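Home | Articles | Visits | Equipment Notes | Contact

A morning at Murcombe: pricing a small sorting cell

Reading time: 5 minutes

We run a refurbishing shop for office electronics, and last year the owners agreed to set money aside for one robot arm. Before we spent it I wanted to see a working setup that was close to our size. Murcombe takes visitors in small groups in December, when their intake is slow, so Emrys Samuel and I drove over and were at the gate by 8:30.

Murcombe is a returns and reuse depot on the edge of an industrial park. Offices send in boxes of old peripherals, and the depot sorts them into items to test, items to strip for parts, and items to recycle. Our work is much the same, only we do less of it and we do all of it by hand. The building is plain. There is a loading bay at one end, racks down the middle and the benches at the far end near the windows.

Ajith Suvarna met us in the front office. He handled the purchase of their arms and now looks after them. He had printed out the whole cost sheet, which I had not expected, and he let us take a copy home with the supplier discounts blacked out.

What they bought

Murcombe has 2 cells. The first came as a package from Semholm, with the arm, stand, controller and training all on one invoice. The second was put together from separate orders a while later. The grippers on both are from Ganari, and the tables and guarding came from a local metal shop called Šťastný, which also does repairs for them.

Ajith was clear that the package cost more on paper. He was also clear that the second cell took 16 weeks to get from the first delivery to daily use, and most of that time was his own. None of his hours were in the budget for it. If he added them in, he said, the two cells would come out close to even.

For a shop with no automation person on staff, he would buy the package. Emrys asked if he would say the same to someone who already had an electrician in house, as we do. He said yes for the first one, and to look again at the second.

Where the money went

The arm is the number everyone asks for, and it was 63 percent of the first cell's total. The rest was split among the items below. I am listing them because our own draft had only the first three.

– Grippers and spare fingers
– Table and guarding
– Delivery and setup
– Power and air lines to the spot
– Cameras and lighting
– Training for the people who would use it
– Trays
– A yearly service visit

Trays surprised me. Murcombe went through three kinds before settling. The first were too deep and the fingers could not get down into the corners. The second were clear, and the camera had trouble finding the edges. They now use shallow white ones with rounded corners, and they buy them by the case. It is a small line on the sheet, but the two wrong orders were never returned and are still on a rack by the bay.

Spare fingers were the other thing. They wear at the tips, and a worn tip drops parts. Ajith keeps a full set in a drawer for each cell and reorders when he opens one. He suggested we put a set and a half per year in our plan – more if we handle a lot of metal housings.

On the floor

After coffee we went out to the benches and spent more than 5 minutes at each cell, which is longer than it sounds when you are standing on concrete in borrowed safety shoes. We were asked to stay behind a line of yellow tape and we did.

The job we most wanted to see was picking from mixed trays, with small items left the way they come out of the box. That is what we would use an arm for. Separating keyboards is easy enough for our staff, but the small stuff takes up hours.

The hard case is two items of the same color and shape lying on top of each other. The gripper has to get one finger down on each side of the piece it wants, and there is not always space for that near the wall of a tray. Computer mice are a good test. They are round-sided and there are a lot of them, and ours come in the same way, black on black. 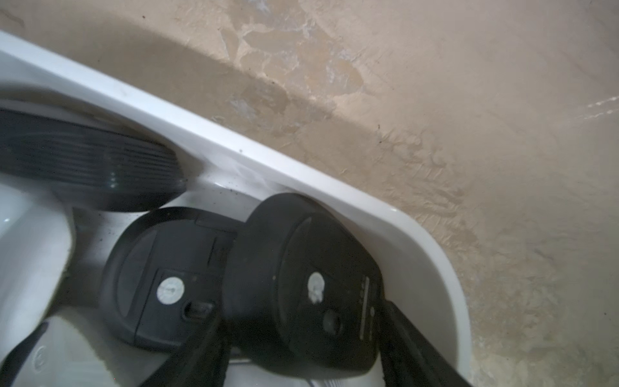
What we would do differently

On the drive back Emrys and I went through our draft budget line by line. We had put nearly everything into the arm and had been comparing models on reach and payload. A mouse weighs almost nothing, so payload is not going to decide this for us. Finger width and the opening of the gripper matter more, and we had left both for the supplier to choose.

Changes to the draft so far:

– Move down one size of arm and put the difference into grippers and spares.
– Add a line for trays, with a small test order first.
– Add staff hours for setup, at their real rate.
– Ask each supplier to run a trial on a box of our own returns, tangled and dirty as they arrive, before we sign anything.
– Leave the second cell out of this year's plan.

The trial came from Ajith. Murcombe accepted a demonstration with clean sample parts spaced well apart, and it went fine, and then the real boxes arrived and they spent weeks adjusting. He said any supplier worth paying will agree to it, though some will charge for the day. We have put in a figure for that too.

One question we could not settle is floor space. Murcombe had room to spare and we do not. Their guarding takes up more area than the table, and we would lose one packing bench to fit it. Emrys is going to tape the outline on our floor and see if people can still get a cart past it.

Murcombe plans another set of visits in spring. Bring your own cost sheet, and allow some time to find parking, as the lot by the gate is for trucks only.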